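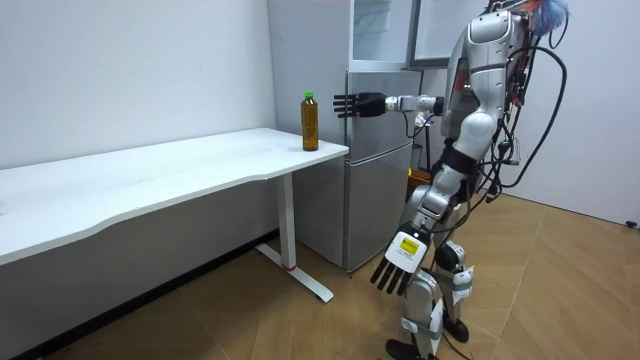
Household chores remain a poor fit for general-purpose machines, and the reasons have changed less in the past few years than the promotional material suggests. Walking is largely solved on flat floors. Speech is adequate. The remaining trouble sits in the last few centimetres between a hand and an object, and in everything that has to be held in mind while the hand is occupied.

Lultik, which develops control software for humanoid platforms, has spent the period since April on a single job: taking one drink from a table and putting it in the fridge. The task was chosen from a list of 50 kitchen chores drawn up with Plelton, a supplier of joint actuators. Loading a dishwasher was rejected as too hard to score. Wiping a worktop was rejected as too easy to score well on, a machine that moves a cloth over a surface being difficult to fault until someone inspects the surface.

A full attempt has five stages: approach, grasp, lift, transfer and release. Each is logged separately, and an attempt counts as a pass only if all five are completed without a human touching the robot or the object. Over 402 attempts the grasp stage accounted for the largest share of failures, with release second. Transfer, which the team had expected to be the worst, came third.

Grasping a drinks bottle from the side is a matter of closing the fingers at the right moment. If they close early, the knuckles strike the plastic and push it along the table. If the palm arrives too fast, the bottle goes over. Lultik limits the hand to 30 millimetres per second in the final approach, a figure reached by trial. At that speed the approach is reliable and very dull to watch. A person does the same thing without looking.

Clear packaging makes the estimate of position worse. Depth sensors read through the wall of a bottle or return nothing from it, and the software then has to infer a surface from its outline. Contents help: tea-coloured liquid against a white tabletop, filled nearly to a bright green cap, gives a strong edge from the cap downwards, and the cap alone is enough to fix the vertical axis.
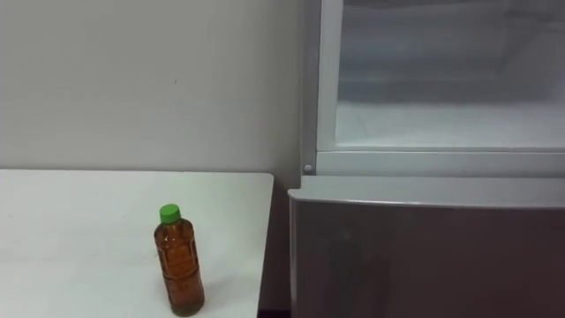 Appliances were designed for people, and a refrigerator compartment has its own geometry. An open upper section with a lip along the bottom has to be entered from above the lip, so the lift must be higher than the shelf alone would require. The compartment here has nothing in it, and the bottle has only a short distance to travel from the table. A domestic fridge with yoghurt, half a cabbage and a leaning jar of pickles is a different problem, and no results are yet offered for it.

Dağdelen, an integrator working on packing lines, takes the opposite view of where the money is. Its shop-floor cells handle one carton size with a fixed arm and a suction cup, and they run through a shift without supervision. Changing the carton means a new cup and a morning of adjustment. The firm has looked at humanoids twice and bought none.

Pandodar, a trial programme for assisted living, has set its entry requirement at 100 consecutive passes on each chore, with the furniture moved between attempts. Lultik has not yet applied. Its longest unbroken run was made with the table left where it was.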